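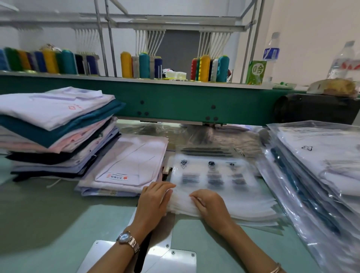

Garment bags at the sewing table, Druvbridge open day.

Druvbridge opens its doors, and most of its drawers
By Huiling Long
January

Print this page | E-mail this page
Home | Visits | Fairs | Letters | Back issues

I signed up for the Druvbridge open day for one reason. The garment firm says on its flyer that it will mend anything it has ever sold, free, for as long as you own it. I have heard that sort of promise before, usually from companies that are hard to reach by phone, and I wanted to see the mending room.

Doors opened at 9. By 9:30 there was a line down the stairs and one person handing out badges, so the first tour left late and the second left almost on its heels. Ours went through cutting first, then sewing and packing, then a long stop in a hallway hung with pictures of the founder's family. I could have done with less hallway.

The cutting room was good. The cutter let us feel two grades of cotton and told us which one shrinks, and when a man asked why the firm sells both, she said people buy the cheap one. It was the straightest answer I got all day.

Packing was rushed. I asked why each shirt needs its own plastic bag when the flyer has a whole paragraph on waste. Our guide said stores send back anything that shows up dusty, and that the bags can be recycled. Where I live they can't go in the curbside bin, and I told him so. He said the stores were looking into it.

The mending room is on the top floor. It has two chairs, one lamp and a shelf of clothes with paper tags pinned to them. Nearly 1,000 pieces came in last year, according to the card on the door. I asked how many went back out mended and how many were swapped for a new one or refused, and the guide didn't have those figures. He took my e-mail address. I'm still waiting.

I looked at the tags while the group moved on. The oldest piece was a Petorar work jacket, a line the firm dropped years ago, with a torn pocket and a note that read "same thread if possible." I liked that note. The rest were mostly zippers, plus a couple of Olvera cardigans gone at the elbow. A free zipper is worth having, but I'd want to know about the wait, and the guesses I heard went from two weeks to "after the holidays."

Lunch was soup in the canteen for $5, bread extra. The shop was open all day and had far more staff in it than the mending room did. I bought a pair of Prinau socks and kept the receipt.

If you go, take the 71 bus, since the parking lot fills up early — and ask for the top floor first. Our group got there with 5 minutes left on the tour.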